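Participants wanted: comparing arm controllers in simulation
Stutik, Dudport site – paid sessions, open to beginners

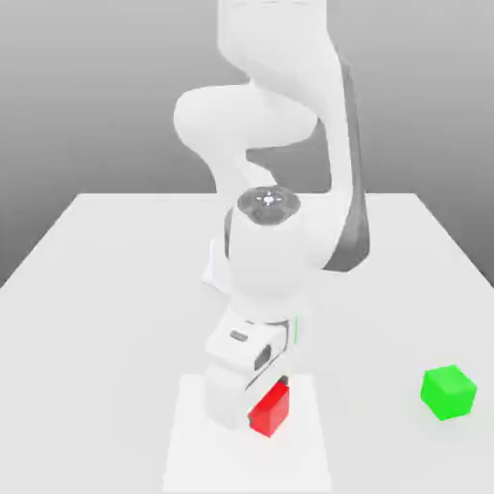 What the study is about

Stutik is comparing 2 controllers for a simulated robot arm. Both are used to drive the same arm and gripper over a white table with small colored cubes on it. We want to know which controller people learn faster and which one gives fewer missed grasps. No real arm is used at any point, so all of the work is done at a desk with a screen.

What you will do

You will come in for two sessions, one per controller. The order is set by draw. Each session starts with a short practice block that is not scored. After that you move the gripper to a cube, close on it, lift it and set it down where the task sheet says. The software logs the path of the arm, the time taken and any contact with the table. At the end you fill out a form on comfort and effort, and there is a short talk with the person running the session.

Plan on around 129 minutes per session, breaks included. Please leave at least one night between the two.

Who can take part

Adults 18 and over who can use both hands and can tell red from green on a screen. Glasses and contact lenses are fine. You do not need any background in robotics. If you took part in the Wornisholm pilot you can't sign up for this round – those people have already used one of the controllers.

Pay

You get 706 crowns for each completed session, paid by bank transfer. If you stop partway through a session you are paid for the time you were there. Travel is not covered.

Where and when

Sessions run on weekdays in May in the Nicholas building, second floor. Morning and afternoon slots are open. The elevator is at the back entrance.

How to sign up

Write to Norbert Hudec at the Stutik front desk with your name, a phone number and the days you can come. Say whether you are left- or right-handed, and whether you play video games with a gamepad. You will get the consent form and a list of open slots by return mail.

Posted 11 April 2023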